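The case for the small square table

By Sânziana Radu
May
4 min read
Last updated: May, 15:40

Furniture retailers grade tables by the number of people who can sit at them. Two-seat, four-seat, extending to eight. The measure is easy to print on a label and says very little about how a table in a small flat is used. Most of the hours a domestic table works are spent with one person at it, or with objects on it and no person at all. I think the small square table, of the kind usually sold as a café or bistro table, is the correct default for a single main room, and that the larger rectangular table most people buy is a storage surface with a meal at one end.

The argument rests on reach. A seated adult can pick up an object without leaning at a distance a little longer than the forearm. Anything beyond that line is handled less often, and whatever is handled less often stays where it was put. Post, chargers and jars collect in the far third of a long table for that reason. Shortening the table removes the far third. The owner has to decide where the post goes, and the decision is made once, at a shelf or a drawer.

The usual objection is that a small top fills up quickly. It does, and I count this in its favour. A full small table is cleared in under a minute. A full large table is cleared before guests arrive. Mircea Avram, who fitted out the rental flats at Barbu, put rectangular tables in the first group and square ones in the second, and told me the tenants in the second group asked for more wall shelving within a season. He took this as a complaint. I would take it as evidence that the storage had been moved to where storage belongs.

A tray does more for a small table than any change of size. It turns several objects into one, so that a bowl, a spoon and whatever is being eaten can be lifted off together and the top given over to something else. The tray should be rectangular, with a raised lip, and in a colour that contrasts with the top, so that its edge is easy to find. Round trays waste the corners of a square table and are harder to carry through a narrow door. Gheorghița Tănase disagrees with me on this and has used a round one for years – she has a wide door.

Light is the weak point. A desk lamp with a heavy base takes up a corner permanently, and a framed picture takes up another. Neither is in daily use in the way a bowl is. My rule is that anything which stands on the table only to be looked at, or only to be switched on, should be moved to a wall or a counter. I apply it less strictly than I recommend it.

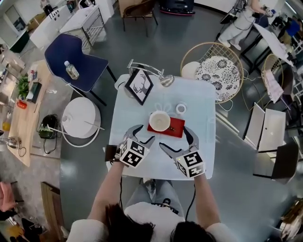

Bowl on its tray, with the picture and the lamp still on the table.

The tape is the item I would take off first. Small tools get left on whatever surface they were last used on, and a roll of tape is light enough to be pushed aside repeatedly without anyone putting it away. It should live with scissors and string, in a drawer or a lidded box. The lamp is the harder case. If the wall is rented and cannot be drilled, a clamp fitting on the edge of a counter or shelf gives the same light and releases the space.

A second surface is worth having nearby, provided it is smaller than the first. A round side table will hold a drink or a book during a meal. It should stand within arm's reach of a chair and should be light enough to move with one hand. If it has to be dragged, it will stay in one place and become another shelf.

There remain households for which all of this is wrong. Two people working at home need two desks, and a family that eats together needs the seats printed on the label. For one person, or for two who eat at different hours, I would buy the small square table, a tray that fits it, and a longer shelf than seems necessary.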